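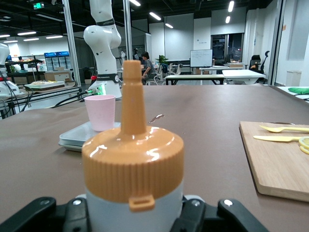

Elli Salminen
Bench technician, glue and finishes, Steltomthorpe workshop

Thursday, just after lunch

Second go at the hide glue for Clara's chair. The first batch went stringy on me and I'm fairly sure I let the pot get too warm while I was on the phone to Raimo (he wants his clamps back, by the way, and I've told him next week). So this morning I soaked 58 g of fresh granules in cold water, left them well alone until they'd swelled right up, and then brought the pot on slowly. Lovely stuff this time! Runs off the brush like thin honey.

Rubbed down the old tenons with 600 paper, which was daft, far too fine, so I went over them again with something coarser. The back rail still rocks a bit in its mortise. Genivaldo says shim it with a shaving of beech and I think he's right - I was going to pack it with linen, but that always looks scruffy.

Glued up the two front joints before tea and put the band clamp on. Squeeze-out wiped off with a hot rag. Leaving it till tomorrow.

Ilari, if you're in first, please don't move the chair off the long bench, and could you order more granules from Vuorinen? We're down to the last bag.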